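**Bench notes: the hand-held gripper, second build**

2024-04-19

Members who come in through the side door will have seen the gripper parts spread over the long shelves since March. The second build is now together and in use. Kalevi Hämäläinen did most of the printing and all of the wiring, and what follows is taken from his build log and from two evenings of working with it in the shop.

The tool is a pair of parallel fingers on a grip you hold in one hand. Squeeze the trigger and the fingers close. A camera sits above the grip and looks out past the fingertips, so every session gives us video of what the hand was doing. We plan to use those recordings to teach the small arm, the one we call Clurnora, to handle kitchen items. The arm will carry the same fingers, so what the camera sees in a person's hand should be close to what it sees on the arm.

**What changed from the first build**

The first gripper had printed pivots with no bushings. They were fine for a week and then got sloppy, and by the end you could wiggle the left finger sideways with your thumb. The new mounting arms are reamed out and have a bushing pressed into each one. Kalevi used the bench vise and a block of scrap maple to press them. If you make your own, print the arms with 30 percent infill or more. The first set was lighter than that and one split along the layer lines during pressing.

The finger blocks are also thicker than before and held on with screws, so a block can come off without taking the whole linkage apart. That was the most common complaint about the first build – changing a finger meant removing the trigger spring, and the spring went under the table saw twice.

**Pads**

We tried three pad materials. Bare plastic slides on anything smooth. Silicone sheet grips well but peels away from the glue. The black pads on there now hold best so far, and they are what we used for the dish rack sessions this month. They do not wear cleanly.

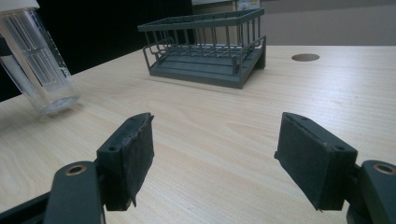
*The gripper's own view across the table to the dish rack. Both pads are ragged at the lower corners.*

The ragged corners don't seem to affect the grip on larger items. They do get in the way when you try to pick up something thin from a flat surface, and they show up in the video, so we would like to sort them out before recording more. Kalevi's plan is to cut the next pads a little short and round the corners with a punch. If that isn't enough, he will wrap the material over the tip and clamp it under a small plate on the back of the finger. Either way it needs someone with patience and a sharp knife.

**The dish rack task**

The task is simple on paper. Pick up a cup, carry it to the rack, set it down, let go. Wire racks turn out to be a good test, as there are a lot of thin bars to catch on and the rim has to be cleared on the way in. Clear plastic cups are harder than opaque ones for the camera and we want both in the recordings.

We have 18 usable recordings so far and would like to reach 500 before we start training anything. That is a lot of cups. A recording takes less than a minute once you have the feel of the trigger, and anyone who has done the shop safety walk-through can help. Start with the gripper a short way back from the rack, move slower than feels natural, and don't correct a bad grasp halfway through. Put the cup back and start over.

A few reminders for recording:

- Plug the battery in when you finish. It goes on the gray charger, not the drill charger.
- Check that the two mounting arms swing freely before you start. If one drags, leave a note in the log and stop there.
- Name your files with your initials first. There are 9 files called "test" and we can't tell whose they are.

**Parts and files**

The drawings are in the shared folder under Jaletti, which is the project name for the whole gripper and arm setup. Use the second-build folder. The older one has the wrong hole spacing for the bushings and is only there for reference. The trigger is the same in both builds, so if you have one printed already, keep it.

We are short on bushings and on M3 screws in the 10 mm length. If you are placing an order anyway, add a bag and hand the receipt to Kalevi. He is also looking for a spare trigger spring, as the current one is the last of the set.

Work on the arm itself picks up again once the new pads are cut. The wrist mount still needs two holes moved.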